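3. Where the Spoon Lives: Storage and Retrieval in the Shared Kitchen

3.1 Background to the interviews

The literature on household order tends to assume that there is one. Ruggiero's early work on pantry shelves gave us the useful distinction between a "home place" (where an object is supposed to go) and a "rest place" (where it is when you want it), and most later studies have measured the gap between the two as if it were a kind of moral failing. We took a softer line. Our participants shared kitchens with at least one adult they had not given birth to or married, and in such kitchens the home place of an object is often a matter of foreign policy.

Interviews took place in July, in the participants' own kitchens, and were led by Letay Worku and Lowri Trevor. Each session began with an unprompted tour. The interviewer was allowed to say "and what is in there?" but was not allowed to open anything, a rule that Trevor describes in her field notes as the hardest part of the job. The tour was followed by a retrieval task, in which the participant was asked to fetch a named utensil, and then by a longer conversation about who had put it where. Transcripts came to 845 pages, a figure we report mainly to explain the delay.

3.2 Closed and open storage

Participants sorted their own storage into kinds without much help from us. Drawers were spoken of as private even when everyone in the household used them. Several people lowered their voices to discuss the contents of a drawer in an empty room. Cupboards came next, and were generally blamed on the landlord. Open storage, by which we mean hooks, rails, jars and anything else that leaves an object in plain view, drew the strongest opinions and the longest answers.

The appeal of open storage is easy to state. An object on a wall can be seen by anyone who comes in, so its absence can be seen too, and a household that cannot agree on a drawer can sometimes agree on a hook. One participant from the Zitomo building told us that her hanging ladle had been stolen and returned so many times that she now thought of it as having visiting rights. Another had moved every utensil he owned onto the wall after a quarrel over a whisk, and reported that the quarrel was now about the wall.

The cost is mostly grease. D'Amico, coding the transcripts for complaints, found that wall storage near a stove attracted remarks on cleaning that no drawer ever did, though whether the drawers were cleaner or merely closed we are not in a position to say. Participants also noted that a displayed object is expected to be worth looking at. Wooden utensils were forgiven nearly anything on this score. Plastic ones were moved to the drawer before visitors came and then could not be found for some time -- a small tragedy we heard in 11 separate versions.

The arrangement that participants most often called "normal" was a wall with utensils hanging on it (Figure 2). Hung utensils also served as the baseline for the retrieval task described in the next section. 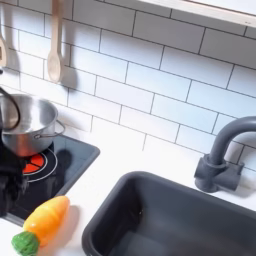

Figure 2. Open storage: wooden utensils hanging against a tiled backsplash.

3.3 Retrieval and its discontents

We had expected hung utensils to be fetched faster, and they were, provided that the participant had hung them. Where somebody else had done it, the advantage shrank to almost nothing. People looked first in the place where they would have put the spoon, then in the place where they had last seen it, and only then at the wall in front of them. Colombo has suggested calling this "courtesy blindness." The rest of us have asked him to wait for more data.

Labels did not help. The Irneo households, which had been given printed labels under an earlier scheme, treated them as a record of what the previous tenants had believed. One drawer marked SPOONS held batteries, string and a manual for a toaster that had left the building. When asked whether the label was misleading, the participant said no, everyone knew what it meant.

What did help was talk. In the 3 households that reported no disputes at all over utensils, the residents announced what they were putting away as they put it away, apparently without noticing that they did so. Worku first took this for muttering and left it out of her transcripts; it was restored in the second pass. We do not claim that narrating the dishes makes for a peaceful home, and a peaceful home may simply be one in which it is safe to mutter. The question is taken up again in Section 5, where the Valentini households, who neither labeled nor spoke, are considered on their own terms.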